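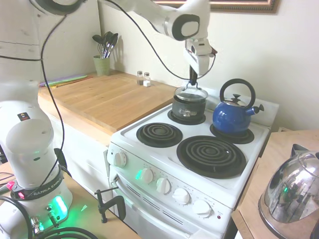 La pinza en el asa de la tapa, sobre el quemador trasero izquierdo.

1/ Hoy, cambios en el planificador de Leltedex. El brazo ya no busca el asa con una pose fija: la estima en cada ciclo a partir de la nube de puntos.

2/ El vidrio sigue dando guerra. La profundidad sale con agujeros y el filtro se comía el asa entera. Ahora segmentamos primero en RGB y recortamos después.

3/ Replanificación cada 300 ms. Con menos, el controlador de impedancia se ponía a oscilar.

4/ La tetera azul entra como obstáculo con 2 cm de margen. El pitorro va aparte, con su propia caja.

5/ Rama perrin, commit 47. Falta fusionar los cambios de Zamberg en la calibración.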